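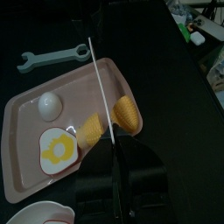

Toy corn, a toy egg and a fried egg on a pink serving tray.

The Case for a Smaller Play Kitchen

By Syafiqah Mandagi

Each January, early learning centers review their inventories and place orders for the coming year. Pretend food is among the first items on most lists. It is inexpensive, it is sold in large assortments, and a full bin looks generous to visiting parents. This column argues that centers should buy less of it and should spend part of the savings on trays.

The standard practice at the Remstead centers, where I supervised programs until last year, was to stock each play kitchen from a single assortment of 100 pieces. Children emptied the bin onto the floor within minutes of free play. Staff then spent the end of the session returning the pieces to the bin, and the children were called away to wash their hands. Very little cooking took place in between.

A tray changes the activity because it has a rim. Food placed on it has been chosen, and a child who carries it across the room is serving someone. Two ears of corn and an egg are enough for a meal, and a four-year-old will explain at length who ordered it and why it is late. The same child standing over a full bin tends to dig.

The choice of pieces also deserves more care than it receives. A whole egg and a fried egg belong together, and children understand this early. They put the first away and bring out the second, and they expect an adult to notice that cooking has happened. Corn with raised kernels gives small fingers something to feel. A flat printed piece teaches something different, namely that a picture of a food can stand for the food. Both kinds are worth having. Neither needs to be present in quantity.

Suryani Lau, who directs the Dekthorpe center, has objected that a small set invites quarrels. The objection is a fair one. Disputes over the fried egg did occur in our rooms, and some were loud. It is my view that a dispute over one egg can be settled by the children themselves with modest help, and that learning to wait for it is a proper part of the program. Where a group is large, a second tray with its own food will serve better than a deeper bin.

Centers preparing their orders should consider 10 pieces to a kitchen, kept on an open shelf, with a tray beside them. The remaining stock may be stored and exchanged each month. Directors who have already purchased the larger assortment need not discard it. They need only close the lid.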